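The play kitchen table at Mathur – gallery

Most of what is on the table has been handed in by families over the past few years, and the rest was bought second-hand in October.

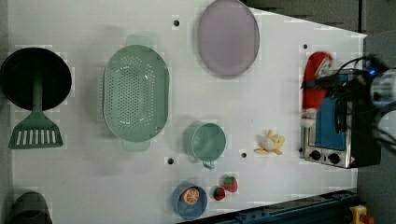
How often is the play food washed?
Once a week in warm soapy water, then left on a towel overnight.

The frying pan and the green spatula are the first things picked up most mornings. The spatula has a long handle, so we ask the younger ones to use it sitting down.

The colander is pale green with small holes in the base. It doubles as a hat, a steering wheel and a bed for the strawberries.

One lavender oval plate. There were more in the set Anju Singhal gave us, and we would be glad of others in any colour.

The cup is nearly the same green as the colander, though they came from different places. Tea is served in it from nine in the morning.

Orange slice in the small blue bowl. Santosh Rastogi looked through the shelves for the other slices and found them in the dressing-up box.

Two red strawberries with green tops, one a little larger than the other. The larger one is usually argued over.

The banana is peeled already. Some of the children still ask for it to be peeled again – we go through the motions.

The toaster oven is silver, with two black knobs and a window that shows a blue inside. Everything gets cooked in it, including the tea.

The red and white Santa toy stays out all year. Lalit Sisodia put it away one January and was asked for it back the same afternoon.

Still wanted: plates, a second cup, a small saucepan, and any play vegetables in good condition. Please leave them in the box by the office door, marked for Beatriz Meireles. We can't take anything with batteries or loose magnets. There is shelf space for up to 100 pieces, so please ask before bringing a large set.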